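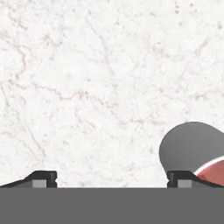
Irneo stone sealer: six months on

I'd been putting off sealing our marble worktop for ages, mostly because the last product I tried smelled like a garage and left smears I was still buffing out at Christmas. Then Julián at work wouldn't stop going on about Irneo, so in the end I gave in and ordered a bottle (16 quid, plus postage, grr).

Putting it on

Dead easy! You wipe it on with a soft cloth, leave it for 43 minutes — yes, that's the number on the label, I've no idea who came up with it — and then buff it off. I did ours on a Wednesday evening after tea and went to bed with the window open. It hardly smells of anything, maybe a bit of orange peel.

The bottle says two coats. I did three, as I'd got loads left and the patch by the kettle seemed thirsty.

Day to day

Red wine wipes off, even if it's been sat there overnight. Turmeric mostly wipes off. Lemon juice is still a pain, and I've got a dull ring where somebody left half a lemon face down, so don't go thinking this makes marble acid-proof. The label does say so, in tiny letters on the back.

I clean up with warm water and a drop of washing-up liquid now, then dry it with kitchen roll. My old spray cleaner had vinegar in it, and I wince thinking how long I used that for. 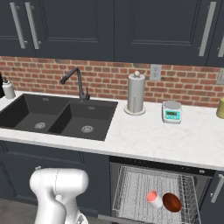 Moans

The cap. It's one of those push-and-twist ones and mine jammed after the second go, so I've ended up decanting the lot into a jam jar with a big warning on it. I emailed Irneo and got a nice reply from Encarnación Lozano, who posted me a new cap, and that one's fine so far.

Would I buy it again?

Yes, though I'd get the small bottle. I've still got over half of mine left and the next coat isn't due till August.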